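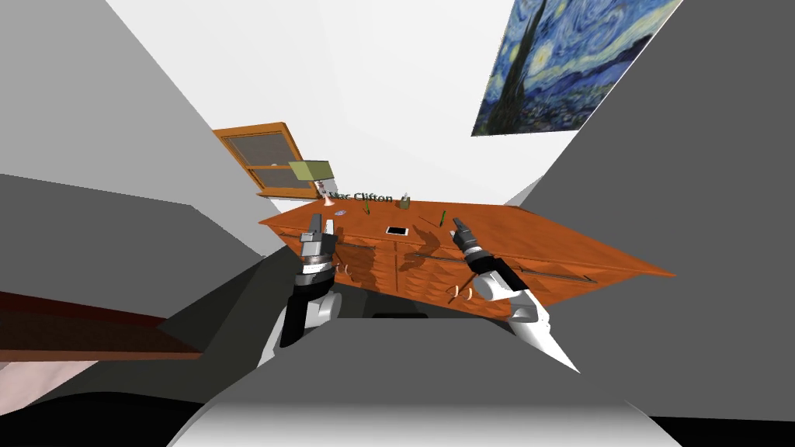
I have been meaning to write about the hallway since April, when I first got it into my head that it ought to be repainted, and I'm sorry to say that the hallway has had a lot more thought than work put into it. It's the long, narrow kind that runs from the front door to the kitchen, with no window of its own, and it was cream when we moved in. I never minded cream. Then one Wednesday I came home in the late afternoon, put my bags down, and saw every scuff from every suitcase and stroller and bicycle we have ever dragged through there.

So I asked my friend Khairul Entili, who has painted nearly every room in her house at least twice, and she told me to go dark. I laughed, of course! Everybody knows you paint a dim hallway white. But Khairul said white in a room with no sun just looks tired (she was kind enough not to say that mine already did), and that I should try a few samples before making up my mind. 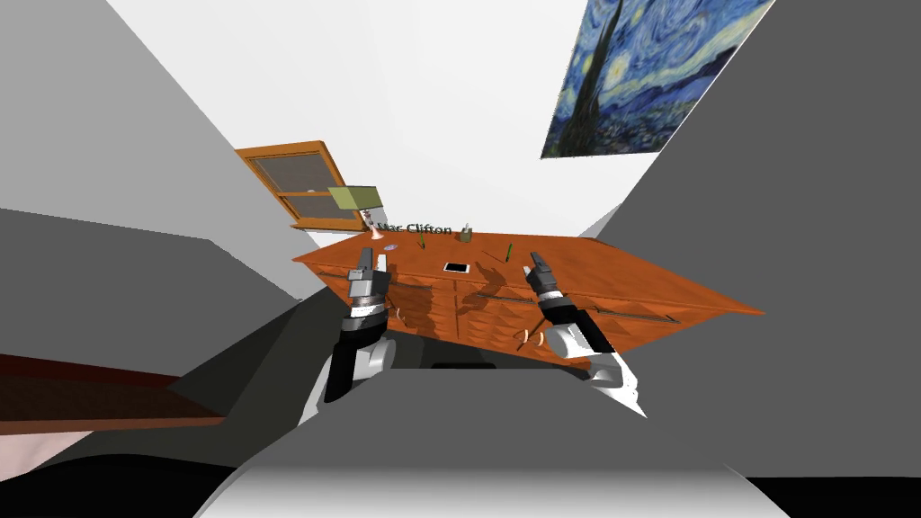 The samples took over my life for a while. I had a blue that was lovely in the morning and looked like a school uniform by suppertime, and a green my husband was very polite about. My neighbor Ridwan Ismail came over to return a cake tin and stayed for an hour, holding pieces of painted cardboard up by the coat hooks and squinting at them with his head on one side. He liked the brown. I have known Ridwan a long time and I love him dearly, but I was not going to have the brown.

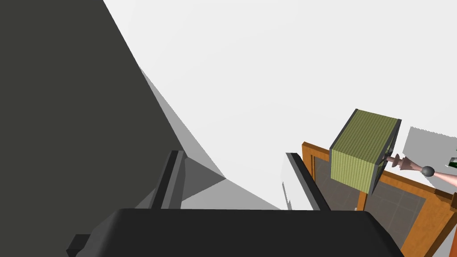
Gray was where I ended up, after all that, and if you've never shopped for gray paint I should warn you that there is a great deal of it. Some are pink underneath and some are nearly purple, and I brought home a couple of each before I learned to look at them next to the baseboard. What I wanted was a proper charcoal, very close to that big dark surface filling the upper left of the picture, and I do like how the lighter gray of the shadow sits right up against it. I'm doing the walls in the dark one and the ceiling in something like the lighter, with a good crisp line where they meet, if my hand holds steady.

The first coat is going on this weekend. I've moved the coats onto our bed and the shoes into the bathtub, and my sister is lending me her stepladder, the tall one, as long as I come and get it before lunch.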